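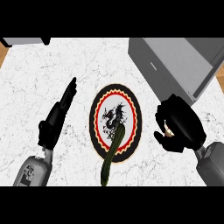

Plomham Supper Club – Neighborhood Kitchen Team

Progress report to the Eglītis Fund, March 2018

Hi all,

I know the form asks for a page and a half, so I'll try to stick to it, but there's a lot to tell you! When I last wrote we had just signed the lease on the old bakery on Tirker Street and I was mostly worrying about drains. The drains are fine now. We've had the kitchen open since September and we have served suppers every week except the two when the boiler was out.

First, the numbers you asked for. We have 155 people signed up for the club and our target for the end of the grant was 200, so we're getting there, though sign-ups slowed right down after the holidays. Six of the cooks have finished their food safety certificates and the rest are booked on the next course. We run 3 sittings a night now instead of two – the early one is nearly all families with small kids, and it gets loud, and I love it.

The cooking classes took longer to get going than I'd planned. I had written them into the first quarter and we didn't teach a single one until the second, mainly down to the gas inspection (I sent you the letters, sorry there were so many). Once we did start, the basic knife skills class filled up in a day. Raimonds Kazlauskienė has been leading it and has a waiting list of his own at this point. He'd like to add a pickling class in the summer, when cucumbers and beans are cheap, and I've told him yes as long as we can get enough jars. The soup class did less well. I think we put it too late in the evening, so we're moving it up an hour and will see.

On money, we are a little under on food and over on repairs. Jallen, our produce supplier, gave us a better price on root vegetables through the winter, and that helped a lot. The repairs line is the boiler, plus a new seal on the walk-in door. I'd like to move what's left of the food money from this period across to repairs, if you're okay with that. Could you let me know before I close the books for the quarter? I've put the receipts in the shared folder, sorted by supplier, and the one that's missing is the locksmith, who keeps promising to send it.

Things that didn't work: the online booking form. People over a certain age hate it and people under a certain age forget they booked. We've gone back to a phone line plus a sheet at the front desk, and no-shows have dropped. I'd still like to pay for a proper reminder text service at some point but it isn't urgent.

Next up is the spring menu, then the open evening for the neighbors, then hiring a part-time dishwasher (a person – we have the machine). I'm also talking to the elementary school about a lunch program, but that's early days and I don't want to promise you anything yet.

You're very welcome to come and eat with us any time. Call ahead if there are more than four of you and I'll save you the big table by the window.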